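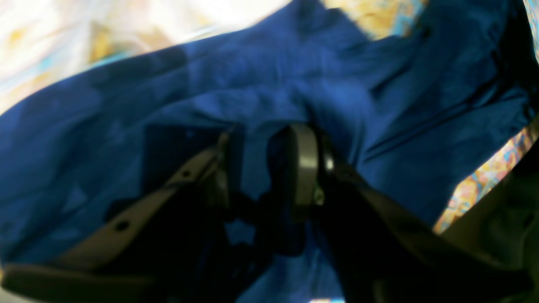

**Ticket:** Label printer in Plalden workroom skips every few labels
**Raised by:** Sverre Sundqvist
**Priority:** normal
**Status:** closed, with one follow-up

**Reported problem**

The garment label printer (Tudik, the older one by the door) feeds blank labels. It prints three or four correctly, then pushes out an empty one, then carries on as if nothing had happened. The job count on the computer includes the blanks, so the stock sheet no longer matches what is on the rail. Started on Saturday morning, after the new rolls from Holmgren were put in. Care labels and size labels both affected. The paper price tags come out of a different printer and are fine.

**First checks**

- Restarted printer and computer. No change.
- Cleaned the print head and roller with the usual wipes. Print looks sharper, still skips.
- Swapped the USB cable. No change.
- Printed the built-in test page: two good labels, one blank, then good again. So the fault is in the printer or the roll, and the label software can be left alone for now.

**Calibration**

Ran the gap calibration from the front panel (hold Feed until the light blinks twice, then let go). It fed a long strip and stopped with a red light. Second attempt the same. Third attempt finished, but the next batch skipped again after four labels.

Opened the lid and looked at the sensor. It can be slid left and right along a rail, and it was sitting well over to the left. The old rolls had a black mark along the left edge on the back. The Holmgren rolls have no mark and use a plain gap between labels, so the sensor needs to be in the middle and the media type needs to be "gap". It was still set to "mark".

**Changes made**

1. Moved the sensor to the centre of the rail.
2. Set media type to "gap" in the driver and also on the printer. They are stored separately and the driver wins, so change both.
3. Set label length again, as changing the media type clears it.
4. Ran calibration. Finished first time, green light.

Printed a full batch of size labels with no blanks. Care labels the same.

**Reopened by Sverre**

Blanks are gone but the bottom line of the care label now prints over the gap.

**Reply**

The care label template was drawn for the old roll, which was slightly longer. Changed the page height in the template and moved the washing symbols up a little. Saved as a new file with "Baltalitz" in the name to match the range — please don't use the old one, it is still in the shared folder until the remaining marked rolls are used up.

**Follow-up**

The printer reports around 4,000 labels since the last head change. Leave it for now and look again if grey streaks appear.

Closed. Sverre confirmed both label types are printing correctly.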